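Packing a Hard-Shell Suitcase So Clothes Come Out Wearable

A hard-shell case behaves differently from a soft bag. The sides don't give, both halves have a fixed depth, and anything that sticks up past the rim will fight the zipper. Most of the trouble people have closing one comes from filling the deep half first and leaving the lid for whatever remains. The method below works for a cabin case or the next size up.

Start with the case itself

Open it a day ahead and leave it open. Cases that have been shut in a closet since June smell like it, and a few hours of air does more than a dryer sheet. Wipe the lining with a cloth wrung out in warm water and a drop of dish soap, then let it dry fully before anything goes in. Check the wheels while you are there. Hair and thread wind around the axles and can be cut out with nail scissors. A wheel that squeaks needs a little silicone spray, not cooking oil.

If the zipper drags, run a candle stub along the teeth on both sides and work the slider back and forth a few times.

Lay it out first

Put everything you plan to take on a bed, a table or a clean floor before packing any of it. Group it by type: tops, bottoms, underwear, shoes, bathroom things, cables. Then take out one pair of shoes and one heavy top. I have never missed either one.

Weigh the heavy items if you are flying. A pair of leather boots can weigh more than four shirts, and it is better to wear them.

Folding and rolling

Roll: T-shirts, leggings, pajamas, knit dresses, jeans.
Fold: button shirts, anything with a collar, linen, blazers.
Neither: thick sweaters. Lay them flat, sleeves crossed behind, and let them fill the bottom.

For a tight roll, lay the shirt face down, turn up the bottom hem two inches so it makes a cuff, fold the sides to the middle and roll from the neck. Pull the cuff over the roll to hold it. This takes practice on thin fabric. Smooth it with the flat of your hand before each fold, as any crease you roll in will stay there until you iron it.

Collared shirts travel best in a stack. Button the top, third and last buttons, alternate the collars left and right, and slide a piece of tissue between them. A rolled belt inside the collar keeps it standing.

Loading the two halves

Heavy things go at the wheel end of the deep side, so the case doesn't tip when you stand it up. Shoes go in pairs, sole to sole, in a shower cap or a bread bag, with socks pushed inside. Rolls go next, standing on end if the depth allows, so you can see all of them without digging. Fill the corners last with underwear.

Keep the lid side for flat things – the shirt stack, a folder, a thin towel. If your case has a zip divider, close it before you lower the lid. If it only has straps, lay a scarf over the load and tuck the ends down the sides.

One light blanket or large scarf should stay out until the end. It goes on top and comes out first, whether that is for a cold train or for a clean surface to put things on in a hotel room.

Toiletries

Unscrew each cap, put a square of plastic wrap over the neck and screw the cap back on. Leave some air in soft bottles if they are going in a hold, or squeeze a bit out before closing if they are nearly full. Stand them together in a zip bag, and put that bag inside a second one. Solid soap needs 30 minutes on a rack before it goes in a tin, or it turns to paste. Grostow sells a ridged tin that drains, but a folded paper towel in any tin does the same job.

Bathroom things go in last, at the edge, where you can reach them without lifting clothes. 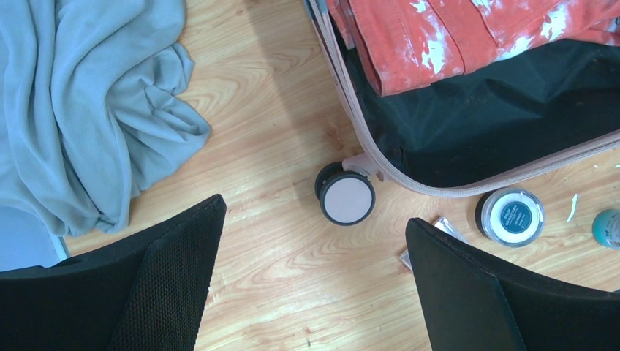
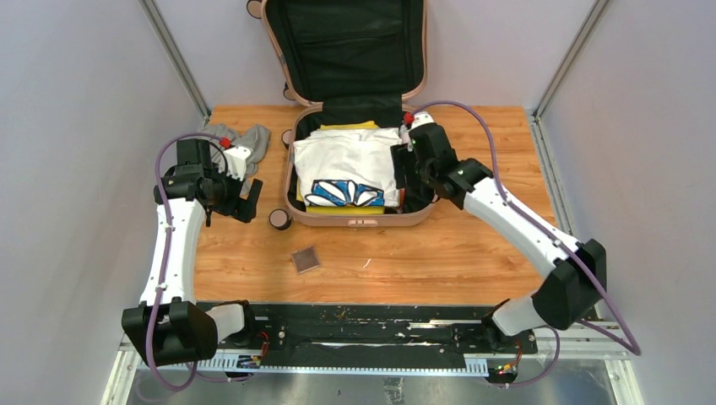
Ilídio Bettencourt wrote in that he does the opposite with shoes and puts them in the lid, heel to toe, because the clothes below then stay flat under the weight. He has done it this way with a Drivitz case for years and says the only drawback is that the lid drops shut fast – keep your fingers clear of the rim. He also asked about damp swimsuits on the last day. Roll the suit in a dry towel, kneel on it, unroll, and put the suit alone in a zip bag with the top left open an inch. The towel can be hung over a chair while you pack the rest.

When you get home

Empty the case the same evening. Anything worn goes straight in the wash, and clean clothes that picked up creases can hang in the bathroom while someone showers. Shake the shell out over the tub, wipe the wheels with an old sock, and leave the case open overnight before you put it away.

Scuffs on a glossy shell usually come off with a melamine sponge and very light pressure. Try the underside first. On a matte shell use a plain damp cloth, as the sponge can leave a shiny patch.

Store small bags inside the big one, with the zipper open a hand's width. Leave a bar of soap in its wrapper inside and it will be fresh for the next trip.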